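Dedside Publishes Planning Guide for First-Time Buyers of Tabletop Robot Arms

MOFFAT, January 2023 -- Dedside, which advises small workplaces on equipment purchases, has released a planning guide for organizations that are budgeting for their first robot arms. The guide is free to download and covers benchtop systems used for picking up, moving and sorting small objects.

The guide was written by Catherine Halliday and Eduard Vaněk after requests from clients who had a price for an arm but no figure for the rest of the station. It runs to 70 pages. Half of those are worksheets that can be filled in and handed to a finance office as they are.

Chapter two deals with the station itself. It asks buyers to list the table, the mounting, the backdrop, the cameras, the cable runs and the objects the arms will handle, and to put a price next to each before asking for quotes. Buyers looking at two-arm stations are told to measure the shared area in the middle of the table first, then check the reach figures on each supplier's data sheet.

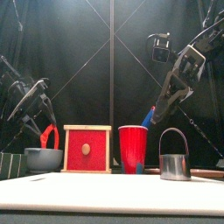
Two robot arms at a white tabletop with a bowl, a red cup and a metal pail.

Household objects get their own worksheet. They cost little, but they wear out and get replaced with something slightly different, and the guide recommends buying duplicates at the start and keeping them in a labeled bin. It also suggests a separate budget line for fingers and fasteners. Many first budgets treat the gripper as part of the arm and leave nothing for replacements.

A later chapter covers cameras. The authors advise pricing a fixed view of the table and a view from the wrist as two separate items, each with its own mount, cable and spare. Lighting should be planned at the same time. Dark fingers over a dark work surface can be hard to make out on a monitor, and a buyer who has already spent the lighting money will have few options left.
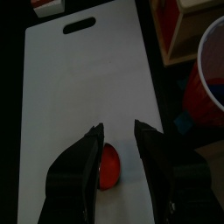

Soledad Palma said she would have liked the wrist camera worksheet a year ago, when her own team's budget had one line marked "cameras" and had to go back for a second approval in September. She added that the spare cables alone would have paid for the time it takes to fill the worksheet in.

The guide also includes a calendar for the buying process, from first quote to acceptance test. It sets out nine checkpoints -- among them floor space, power, network access, operator training and a written plan for who answers the phone when an arm stops. Leasing and outright purchase are compared side by side, with blank columns for the reader's own rates.

Drafts were read by some 200 equipment buyers and lab managers before publication. Their most common request was for a shorter section on software licenses, and that section has been cut to four pages.

Dedside will update the worksheets once a year. Readers who register will be sent the new versions by email.

The guide and the worksheets can be requested from Dedside in Moffat. Printed copies are available at cost. Press questions should be sent to Lachlan Geddes at the Dedside press desk, quoting reference 2093.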